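¿Por qué el cartón es tan fuerte si está hecho de papel?

Coge una hoja de papel e intenta ponerla de pie sobre la mesa. ¿Se cae? Claro que se cae, pobrecita, se dobla enseguida. Ahora piensa en la caja en la que llegó tu último par de zapatos, o en esas cajas enormes de las mudanzas donde caben los libros, los peluches y hasta las cazuelas de la abuela. ¡Pues también son de papel! ¿Cómo puede ser?

El secreto está en las olas

Si miras de lado el borde de un trozo de cartón (busca uno en casa, te espero), verás que por dentro hay una tira ondulada, como un mar muy pequeñito metido entre dos hojas lisas. A esa tira los mayores la llaman "onda" o "flauta". Cada ola forma un arco, y los arcos reparten muy bien el peso, igual que los de los puentes antiguos. Además, entre ola y ola queda aire, y por eso el cartón pesa tan poco y protege de los golpes.

Haz la prueba

Necesitas 2 hojas de papel y dos vasos. Separa un poco los vasos y pon una hoja encima, como si fuera un puente. Coloca una moneda en el centro y mira cómo se hunde. Después dobla la otra hoja en forma de acordeón, con pliegues finitos, y vuelve a probar. ¡Aguanta mucho mejor! Ve añadiendo monedas poquito a poco, y apunta en tu cuaderno cuántas has podido poner.

¿De dónde sale el papel?

De la madera de los árboles, que está llena de unos hilitos diminutos llamados fibras. En la fábrica se mezclan con agua hasta formar una papilla, que luego se extiende, se aplasta y se seca. También se puede hacer papilla con cajas viejas, y así una caja vuelve a ser caja varias veces, aunque las fibras se van acortando en cada vuelta y hay que añadir algunas nuevas.
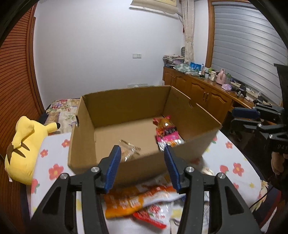 Una caja de cartón con dos paquetes de merienda dentro.

Muchas cajas llevan un agujero en cada extremo para meter las manos y levantarlas con comodidad. Busca alguna en casa y fíjate en la forma que tiene el suyo.

Y cuando una caja ya no te sirva, no la tires todavía. Puede ser un garaje, un teatro de marionetas o el castillo de Vallholm, con su puente levadizo y todo (las ventanas, mejor con ayuda de una persona mayor, que las tijeras resbalan). Si al final se rompe, quítale la cinta adhesiva, aplástala bien y llévala al contenedor del papel.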